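旧台式机放在储藏室两年没开，现在按电源键完全没反应，还值得修吗？

Nuanchan Boonchu 发表于 社区互助 > 家用电脑

家里有一台戴尔的旧台式机，以前放在书房记账用，后来换了笔记本，就收进储藏室了，大概放了两年。上个星期想拿出来给孩子上网课，插上电源按开机键，什么反应都没有，风扇不转，灯也不亮。换了一根电源线，换了插座，还是一样。

硬盘里有一些老照片和几年的账本，我比较在意这个，机器本身倒无所谓。储藏室靠着阳台，梅雨季节会比较潮，机箱外面摸着有点灰，没有看到水渍。

问了小区门口的维修店，说检测费另算，修不修都收，换电源要看型号，估计不便宜。我自己只会用螺丝刀，拆过一次键盘，没有拆过主机。想请教几个问题：

一是这种情况一般是哪里坏了，是电源还是主板？
二是自己能不能先查一下，需要什么工具？
三是如果不修了，硬盘里的东西怎么拿出来，旧机器又该怎么处理？我们这边的垃圾站不收电器。

先谢谢各位。

共有三个回答

Edem Antwi

放久了开不了机，常见的原因就那么几个，建议从不花钱的开始查，不要一上来就买配件。

先看机箱背面电源接口旁边有没有一个小开关，有的机型有，有的没有。有的话确认拨在通电那一边。这个听起来很简单，但是我帮人看过的机器里，确实有因为搬动时碰到开关的。

然后拔掉电源线，把显示器、键盘、鼠标、打印机全部拔掉，按住开机键十几秒放电，再只插电源线试一次。如果能开，就一样一样往回插，看是哪个外设的问题。U盘和读卡器也要拔。

还是没反应的话就要开箱了。步骤大致这样：

断电，放电，把机箱平放在桌上，侧板朝上。桌子要稳，光线要好，不要在地毯上弄。动手前先摸一下接地的金属，或者摸机箱的金属框架，放掉手上的静电。

戴尔的机箱侧板开法不太统一，有的是一个拉杆，有的是后面两颗螺丝，不要硬撬。打开以后先别动，用手机从几个角度拍下来，尤其是插头的方向，装回去的时候用得上。
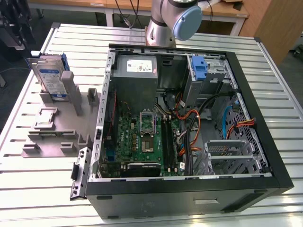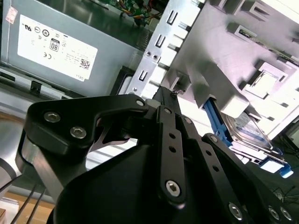

接下来清灰。用软毛刷和吹气球，不要用家里的吸尘器贴着主板吸，也不要用湿布。清风扇的时候用手指轻轻按住扇叶，别让它空转。灰多的地方一般是散热片和进风口。

灰清完了，把内存条取下来，用橡皮擦一下金手指，擦完把碎屑刷干净，再插回去，两边的卡扣要听到声音。如果有两条，就先插一条试，再换另一条。不过内存有问题的时候风扇通常还是会转的，你这种完全没反应，内存的可能性不大，顺手做一下就行。

主板上那颗纽扣电池放了两年很可能没电了。没电一般只是时间不对，也有少数主板会因此不启动，换一颗几块钱，型号多数是CR2032，照着旧的买，注意正反面。

都做了还是不行，重点怀疑电源。有些人会教你用回形针短接电源插头来测，我不建议没有经验的人这样做，而且戴尔有些机型的插头定义和普通电源不一样，照着网上的图接可能会弄坏东西。借一个同型号的电源替换，是比较稳妥的办法。电源本身不要拆，里面的电容断电以后还可能带电。

买二手电源之前，把旧电源标签上的型号、功率抄下来，插头的针数也要对，尺寸也要对。我去年给亲戚换过一个，二手的，花了127块，连邮费一起。换的时候先拔插头再拧螺丝，拔插头要捏住卡扣，不要拽线。

如果换了电源还是没反应，基本就是主板了，这种年头的机器不用再往里投钱，直接取数据就好。

Grultley

我不太懂维修，只说数据和处理这一块，因为我五月刚办过一次。

只要硬盘没坏，跟机器能不能开机没有关系，拆下来接到别的电脑上就能读。机械硬盘一般是3.5寸的，买的时候要选带独立供电的转接线，只有一根USB线的那种带不动。2.5寸的不需要额外供电。我买的是Elteck的一个转接盒，51块，能用，就是指示灯太亮，晚上拷东西的时候拿纸贴上了。

接上以后如果提示“需要格式化”，千万不要点确定。先换个USB口或者换台电脑看看，还不行就停下来找人，反复通电对有问题的硬盘不好。听到咔嗒咔嗒的声音也要马上断电。

如果以前开过磁盘加密，会要求输入恢复密钥，你先回忆一下当时用的是哪个账号，登录进去找找。

拷完最少留两份，一份放在移动硬盘，一份放网盘。账本那种文件不大，可以多存一份。照片拷完要打开几张看看，别光看文件数量对上就删。我有一个文件夹就是拷过去打不开，还好原盘没动，重新拷了一次。

机器处理的话，硬盘一定要自己留下或者彻底清除后再交出去。普通删除和快速格式化都不算清除。我不打算再用那块盘，就没有交，放抽屉里了。

我们这里是街道每个星期三下午在活动中心收旧电器，四点以前要送到，不收费，也不给钱。登记的时候问了电话和物品种类，没有问购买凭证。你可以打电话问一下你们街道，有的地方是上门收，要提前预约，显示器和主机要分开登记。网上也有回收平台，估价看着高，寄过去以后会说外壳有划痕，再往下压，我那台最后只给了10块，运费倒是他们出。

还有一个办法是送给能用上的人。学校的维修兴趣班、社区的学习点有时候要旧机器拆着练手，坏的也收，但是最好先问，不要直接搬过去。

Prarkatari

换电脑吧，修它干什么，现在二手的办公主机很便宜。

Nuanchan Boonchu 补充

谢谢大家。昨天晚上照着第一位的方法试了，背面没有开关，放电以后也没反应。侧板打开了，后面是两颗螺丝，里面的灰比想象的多，清了将近一个小时。纽扣电池也换了，还是不行。

不打算再买电源了。硬盘已经拆下来，是3.5寸的，转接线下了单，要等几天才到。还想问一句，拆下来的硬盘这几天怎么放比较好？现在是用干净的棉布包着放在书架上，储藏室太潮，没敢放回去。

Edem Antwi 回复 Nuanchan Boonchu

棉布换成防静电袋更好，买转接线一般不送，主板或者内存的旧包装袋就可以用。没有的话装进纸盒里也行，不要用普通塑料袋和泡沫。放平，别压东西，别放在音箱旁边。读的时候硬盘也要平放在桌上，通电以后不要挪动。

拆硬盘剩下的螺丝和侧板装回机箱里一起交掉，省得零件到处放。内存条可以留着，和你家别的机器规格一样的话还能用，规格看条子上的标签。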